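Vastier Oval Lattice Basket and Play Produce

Home > Kids Room > Play Kitchen > Baskets and Play Food

Item 985
In stock, ships from the Plemo warehouse
Page updated April 1, 2018

Oval woven basket, light tan, open lattice rim. Sold alone or with the play produce. Pick the option in the drop-down before you add to cart, the default is basket only and we get a lot of mail about that.

Quick facts

Shape: oval, shallow
Weave: tight in the bottom, crisscross diamonds at the rim
Color: light tan, no stain, no paint
Finish: clear, matte
Handles: none
Liner: not included, see below
Care: dry brush, damp cloth
Sold by: Kisport
Line: Vastier

About the basket

A shallow oval. Low sides so a small kid can see what's in there without tipping the whole thing over. The bottom is woven close, so small pieces stay put. The rim is the pretty part, open diamonds all the way round, and it is also where you grab it since there are no handles. Lift with two hands, one at each long end. Don't pick it up by one side of the rim when it's full. It will hold for a while and then one day it won't.

Works as a bread basket too. Plenty of customers buy it for the table and never look at the play food. Fine by us. Put a napkin in it first, crumbs get down in the weave and they are a pain.

Every basket is woven by hand so the oval is never quite the same twice. Some a little fatter at one end. Some sit with a tiny rock on a hard floor, you can usually fix that by setting it upside down overnight with a book on the bottom. If it still rocks, write us.

About the play produce

The produce is meant for sorting, shopping games, pretend cooking and setting out on a low table. Each piece has its own color and its own shape so they're easy to call by name across a room. Mango, tangerine, bok choy, eggplant. The mango is yellow with an orange patch. The tangerine is the small one, textured peel, tiny dimple on top, and it's the one that rolls. The eggplant is a dark red purple, darker than most people expect from the web page, screens tend to push it toward violet. The bok choy has a broad dark green leaf end and a pale stalk, and yes kids do call it lettuce. Leave them to it or correct them, up to you.
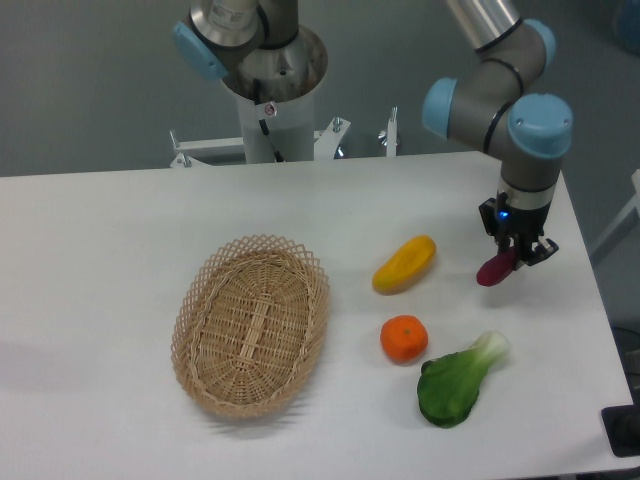 We get asked for the tomato and the corn. Those were in the old assortment and they are not coming back. There is a carrot planned for August, no promises on the date. If you want a note when it comes in, use the box at the bottom of the page and put CARROT in the subject line. Just that word.

The pieces are light. They're for indoor play. Don't leave them on a sunny windowsill all summer, the greens go first and then the orange starts looking tired. No batteries, no magnets, no hook and loop, they don't cut in half. If you want the cutting kind that is a different item, look under Hodoroagă Play Kitchen, second row.

Not for children under 3. The tangerine is small. Keep it up on a shelf if you have a crawler in the house.

Options

Basket only
The oval basket, paper wrapped, in a plain box.

Basket with produce
The basket plus mango, tangerine, bok choy, eggplant. Produce comes bagged inside the basket. Take the bag away before you hand it over.

Produce only
Same pieces, no basket. For people who already have one, or lost the tangerine. (We know. Its always the tangerine.)

Classroom box
2 baskets and a double set of produce. Same basket, same pieces, one bigger carton. No gift wrap on this one.

Liner
Cotton, natural, drawstring. Sold seperately. Fits inside the basket and folds over the rim, so it hides the lattice. Some people want that and some people return it for that reason, so please think about it first.

Games people play with it

Sorting by color. Set everything on the table next to the empty basket, call a color, in it goes. Easy one for a rainy morning.

Shopping list. Draw the list if they can't read yet. One kid keeps shop, the other shops. Swap when it gets loud.

What's missing. Everything out, eyes shut, take one away. Works better than you would think with grown ups too.

Put away. Not a game but if you sing at it they don't notice. Low sides help here, a short toss goes in fine. The eggplant bounces out more than the others.

A plain table is best for all of these. On a patterned cloth the small stuff gets lost and the little ones lose interest. White or pale gray top, pieces well apart, basket to one side. Let them reach for it.

Care

Basket: shake it out. Dry brush for the weave, an old toothbrush is good for the diamonds in the rim. Damp cloth if it's sticky, then air dry right side up, away from the radiator. Do not soak. Do not put it in the dishwasher, we have seen the pictures and it's sad. If a strip end pops up, tuck it back under with a butter knife. Don't snip it unless it's already broken, a snipped end can let the next one go.

Produce: wipe with mild soap and water. Dry them before they go back in the basket or the weave will hold the damp. The textured peel on the tangerine picks up dirt more than the smooth pieces, go in small circles. No bleach, no nail polish remover. Marker will probably not come off. Crayon will, with warm water and patience.

Storage: nest the baskets with a sheet of paper in between. Don't stack anything heavy on top, the rim flattens and doesn't really come back.

Shipping

Orders in before noon go out the same day, except holidays. Delivery takes around 80 hours to most addresses, longer to islands and mountain towns. Classroom boxes go by a different carrier and you get a seperate tracking number for them, so don't worry if only one shows up in your mail at first.

Gift wrap is brown paper and string. Card is blank unless you type something in the message field. Limit is 200 characters, the form will let you type more but the printer won't print it.

Returns

Basket: return it clean and unused, in the box. If it came damaged send us a photo of the damage and one of the carton, both please, the carrier asks for the carton every time.

Produce: opened bags can't come back unless something is wrong with a piece. Color a bit different from your screen is not a fault. A split seam is a fault, and so is a piece missing.

Liner: returnable if not washed.

Questions we get

Can real fruit go in it?
Sure. Whole fruit, dry. Not cut fruit, and not berries without a dish under them, the juice stains the weave and won't come out.

Does the basket smell?
A little, when new. Grassy. Leave it out of the box a day or so.

Can I buy one single tangerine?
Not on the web page. Write to the shop and we'll see whats in the spares drawer. Same for the other pieces, though we rarely have a spare bok choy.

Is the basket strong enough to stand on?
No.

Does the produce fit the Plemo toy shopping cart?
Yes, with room over. The basket doesn't fit in the cart, it's too long.

Is there a round one?
There was. Sold out and not being woven any more. The oval is the only Vastier shape right now.

Do you have a darker color?
No. Don't stain it yourself if kids will be using it. It will darken a bit on its own over the years anyway, more if it lives near a window.

Is the eggplant a plum?
Eggplant.

Goes with

Plemo low play table, white top
Kisport canvas apron, child size
Hodoroagă cutting board and play knife
Vastier cotton liner, oval

Stock notes

Basket only: in stock
Basket with produce: in stock
Produce only: low
Classroom box: made up to order, allow extra days
Liner: in stock, natural only

Restock notes go out by email. Leave your address in the box below, one line, and tell us which option you're waiting for. We don't send anything else to that list.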